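Push-button

A push-button, also written push button or pushbutton, is a simple kind of switch worked by pressing it with a finger, a thumb, the palm of the hand or, where the thing has been built for it, a foot. It is among the most familiar of all the small mechanisms people live with, and most of us press a good many in a day without giving any of them much thought: at the front door, in the lift, at the pedestrian crossing, on the kettle and on the bus. The word is used both for the part that is pressed and for the whole switch, and the two senses are mixed quite freely in everyday speech.

Name

The word "button" came into English from Old French, where it was connected with a verb meaning to push or thrust, and for a very long time it referred mainly to the fastenings on clothes. The knobs on bells and electrical fittings were named later, no doubt partly for their round shape. The phrase "at the push of a button" has since wandered off on a life of its own, and is used of anything that can be had quickly and with little trouble, whether or not there is a button anywhere near it.

How it works

Inside most push-buttons there are two pieces of metal, called contacts, which either touch or stand apart. When they touch, current can flow; when they are apart, it can't. Pressing the button moves one or both of them, and a spring, or in cheaper and smaller types a little dome of rubber or thin metal, pushes everything back to where it was.

A button whose contacts are apart when it is left alone is described as normally open. The ordinary doorbell is the usual case, and the bell is silent until somebody calls. A button whose contacts are together when left alone is normally closed, and pressing it breaks the circuit. Stop buttons on machinery are commonly of this second sort, so that a wire that comes loose has the same effect as a press of the button, and the machine stops.

There is a further division between momentary buttons, which work only for as long as they are held, and latching ones, which stay as they are until pressed again. The click of an old table lamp switch belongs to the latching family, and anyone who has taken a retractable pen to pieces (and then hunted for the spring) will have a fair notion of how such a thing can be made to stay down and come up by turns.

Early use

Bells were worked for centuries by ropes, wires and cranks, and in large houses the wires ran along passages and round corners to a row of bells near the kitchen, where they stretched, stuck and needed a good deal of coaxing. The electric bell, which spread through towns in the later nineteenth century, needed only a thin pair of wires and a battery, and the little round press set beside the door was the part that visitors came to know. Hotels took to it with enthusiasm, and a guest could summon hot water or a porter without getting out of bed.

Not everybody was pleased. Some people worried that the button hid too much, and that children brought up with it would never learn what went on behind the wall. Much the same worry has been voiced about a great many household conveniences in the years between, and it still comes round from time to time.

In the lift and on the bus

Early passenger lifts were driven by an attendant, who used a rope or lever and had to judge the stopping place by eye. Buttons made it possible for passengers to look after themselves, although they were slow to trust the arrangement, and in many grand buildings the attendant stayed on for years, pressing the buttons on everybody's behalf.

Bus passengers in many places once pulled a cord to ask for the next stop, and in some places they still do. The bell push on the pole took over on a great many routes, and for a small child on the top deck it remains one of the real pleasures of the journey, ideally got to before a brother or sister can reach it.

Colour and shape

Colour is used a great deal to tell one button from another, and the habits are widely shared though far from universal. Green is commonly given to starting, and red to stopping and to emergencies. Yellow, blue, white and black turn up for all sorts of other purposes, depending on the trade and the country.
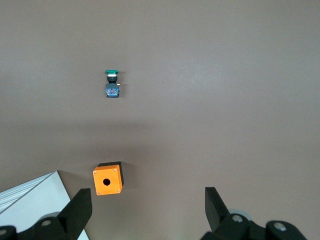

Shape matters just as much, particularly to anyone working in gloves or in poor light. A flush button sits level with its surround and is hard to knock by accident. An extended button stands proud and is easier to find by touch. The mushroom head, broader than the neck beneath it, can be struck with the palm, and the person striking it needn't aim very carefully. Recessed buttons, set down in a small well, are kept for things that should be pressed rarely, such as the reset on a clock or a heating timer.

Raised letters, numerals and braille are now a common sight in public lifts, and they have made a great difference to people who can't see the panel well or can't see it at all. Buttons that light up or sound a note when pressed are helpful too, as they let a waiting passenger know that the call has been taken.

Care and common faults

A button that has grown stiff is often just dirty. Grease from fingers gathers dust, and the mixture settles in the narrow gap round the edge. With the power off, a dry brush will usually shift it. Outdoor bell pushes suffer more from rain than from use, and the contacts inside may turn green or dull and need cleaning with fine paper. Where the spring has broken or the cap has cracked, it is generally cheaper to replace the whole switch.

See also

Doorbell
Keyboard
Light switch
Lift
Pedestrian crossing

This page was last edited on Oct 19, 2021.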